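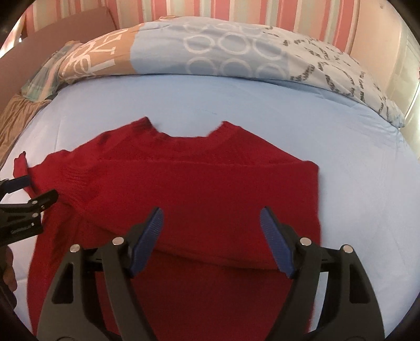

I have been putting off writing about my grandmother's letters for most of a year, and now it's January and the wind is coming around the corner of the house the way it does, so I may as well sit down with my tea and get on with it.

Some of you will remember that my aunt Lieselotte handed me a cookie tin last August, at the end of a very long lunch, with the words "you're the one who reads." The tin had letters in it, tied with kitchen string, nearly all of them from my grandmother to a friend of hers named Helmut Buschmann, who had kept them and whose family very kindly sent them back after he died. I took the tin home on my lap in the car and then put it on top of the bookcase, where it sat through the whole fall. I kept telling myself I was waiting for a free weekend, but I think I was a little afraid of it.

The trouble is the handwriting. My grandmother learned to write in the old German style, where the e looks like an n and the s can look like almost anything, and although she moved over to ordinary letters later in life, she went back to the old ones whenever she was writing quickly or was cross. My German is fine for ordering lunch and following a soccer game. It was no match for her being cross.

So I signed up for a class! It meets Tuesday evenings over video and is taught by a wonderfully patient man named Wolfram Sperling, who used to work in a church archive and has seen every bad pen and spilled inkwell there is. We were 17 on the first night and we're 15 now, and I have grown very fond of all of them, even the gentleman who eats crackers into his microphone. Lorena Zúñiga, who joined because of a box of recipes that came with her house (imagine!), has become my homework partner, and we spend far too long on the phone arguing over whether a word is "Hafen" or "Hosen." It makes quite a difference to a sentence whether your uncle has lost his harbor or his pants.

What Wolfram taught us first was to stop trying to read. You copy the alphabet out by hand, over and over, until your fingers know it, and only then do you go back to the page. I thought this was a bit old-fashioned and did it anyway, at the kitchen table with a soft pencil, and by the third week I looked at one of the letters and the word "Kartoffeln" simply stood up and waved at me. I may have shouted. The dog left the room.

And what does she write about, my grandmother, to this man none of us ever met? Potatoes, mostly. The price of potatoes, the neighbor's potatoes, a pair of boots that let in water, whether it was worth having the stove looked at again before winter. There are two pages about a train that didn't come. She asks after his sister's knee in every single letter and I have become quite worried about the knee myself. There's one long letter, written in the very worst hand, that I can only make out in patches, and I can tell she was upset because she has pressed so hard the pen went through. I've decided to leave that one until I'm better at this.

I had hoped, I suppose, for some big story. My cousin Benedikt keeps calling to ask if there's been a romance, and I keep having to tell him about the boots. But I hear her voice in it so clearly, that way she had of starting to complain and then wandering off into the weather. My mother says I do the same thing, and I can't say this blog has ever proved her wrong.

Next week we start on abbreviations, which Wolfram warns us are where people tend to cry. If any of you have a box like this at home and a grandparent still around to ask, please do call them up. And if anyone knows what a "Brallen" might be, I would love to hear from you. It's in four letters now, she lent it to someone, and she wants it back.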